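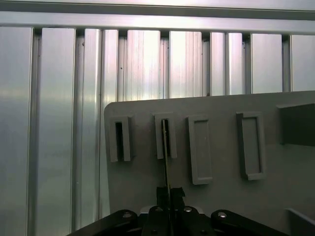

As one returning member put it in last season's survey, a club should tell new players who runs it and what it expects of them before it asks them to register. The Board agrees, and has written this page with that request in mind.

About Oltley Recreational Volleyball

Oltley Recreational Volleyball is a nonprofit association that organizes indoor volleyball for adults. It was formed by the merger of two smaller clubs, Hindov and Brosari, and now has 400 registered members on 29 teams.

Play is offered in 4 divisions, from Introductory to Open. Teams are placed by the League Office after an evaluation evening, and placement may be reviewed once during the season. Individuals without a team may apply to the player pool — no prior experience is required for the Introductory division.

The Mikuš Cup, our annual club tournament, is held each December and is open to every team in good standing.

The association is governed by an elected Board. Members serve terms of 2 years and receive no payment. Minutes and annual accounts are available on written request to the League Office.

All players are bound by the Code of Conduct, which applies on court, on the sidelines and at association events.

Page last revised 12 May 2018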